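Equipment Plan: Simulation First, Second Arm Later

The equipment plan for the coming budget year is ready for review, and the largest change is the order in which things are bought. Last year's plan put the hardware purchase at the front and left simulation to whatever money remained. This year the simulation workstations come first, and the second Dosero arm pair moves to the second half of the year.

The change follows from how the bench was used. Most hours booked on the existing Dosero pair went to setup, recalibration and repeat runs of tasks that had not yet been checked for reach. A reach problem found on the bench costs an afternoon. The same problem found in the simulator costs a few minutes and no hand repairs. From March on, every kitchen-counter task will have to pass in simulation before bench time is booked for it.

The plan covers 4 workstations, each with one graphics card and a local disk large enough for a full set of recorded runs. Trendex and Krajčí have both quoted. The Trendex quote is lower per unit but leaves out on-site service, and the Krajčí quote includes it for two years. When service is added to the Trendex figure, the difference is small enough that delivery time should decide. The Sero simulator license is a separate line. It is priced per seat and renews every 12 months, so it belongs under operating costs and should not be folded into the capital request.
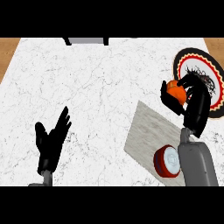
Hands remain the hardest item to estimate. Picking up a piece of fruit while a plate and a cutting board are close by puts the fingers near several surfaces, and contact with a hard edge is the usual cause of finger damage on the bench. The plan carries one spare hand per side, plus a set of finger parts. If the simulation rule reduces contact faults as expected, the spares line can be cut at the midyear review. Until there are bench records to support that, it stays as written.

Counter fixtures, plates and small props are budgeted at 1659 dollars for the year. This line was overspent last time - mostly on replacement dishes and on containers bought twice because the first set did not match the simulator models. Props will now be ordered only after the matching model has been measured and entered in the library.

Groups that expect to need bench time on the second arm pair should send their hours to the equipment desk before the order is placed. Requests should list the task, the objects used, whether one or both hands are required, and the power and floor space needed beyond the standard cell.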